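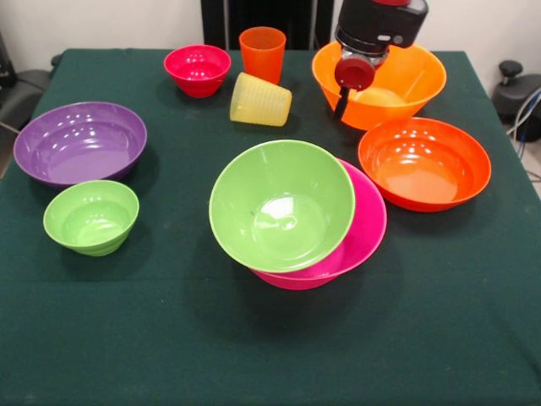
Potluck night, and the kitchen drawer problem

Quick one this week, am writing between school pickup and the dentist. Monday's building potluck was a good one. More people than February, less soup. Vitória Neves made the black bean thing again and it went in maybe ten minutes. If you want the recipe, ask her, I am not typing it out a third time.

A few things.

Dishes. We are still short on serving spoons. Not forks, we have forks coming out of our ears. Spoons. If one went home with you in a casserole dish, no hard feelings, drop it in the box by the mailroom. Same with lids. There is a whole shelf of lids down there that fit nothing. Please come look before I get rid of them, I'll wait till the end of the month and then they go to the Zekusgate thrift store.

Labels! Masking tape on the bottom, last name and apartment number, takes two seconds. Clementina Loureiro has been carrying somebody's glass pie plate up and down the stairs for weeks asking if its yours. Is it yours? Fluted edge, small chip. She's in 404, knock after six.

Plastic vs paper. This came up again and got a little loud. Where we landed, I think: keep using washable stuff, stop buying paper plates. We spent $90 on paper goods over the winter and most of it was for two dinners. The washable stuff is free once you have it. But then somebody has to wash it, and it can't be the same three people every time. So there's a sign-up sheet now. Two washers, two dryers, one person to put things away who knows where things go. If you've eaten at four of these and never picked up a towel, I am looking at you (fondly).

The dishwasher. Yes, still broken. Brivside sent a guy, guy said pump, guy said he'd call. Has not called. I've left two messages and will leave another tomorrow. If anyone knows someone over there, please tell me. Meanwhile hot water and elbow grease. And please don't run it "just to see," it leaks onto the floor and then into the storage lockers, ask me how I know.

Food notes. Write down what's in it. An index card is fine. We have two nut allergies and one sesame and I don't want to be guessing at a dip. Also hot food hot, cold food cold, the potato salad sat out way too long and ended up in the trash, which was a shame becuase it looked great.

Kids' table was a hit. Smaller portions, lower table, less yelling than I expected. Whoever brought the noodles, bring them again. We could use one more grown-up at that end, just to sit there and cut things up.

Next time. Theme is "things your grandmother made," or somebody else's grandmother if yours didn't cook. Mine opened cans. Sign-up is on the board, mains are filling up, we have nobody for salad and nobody for drinks. 29 people so far, so plan for a few extra. Doors at six, eating by half past, done by nine since the second floor has a new baby.

Can someone with a car help get the folding chairs back from the church? Two trips probably. I'll buy the coffee.

OK, dentist. More next week.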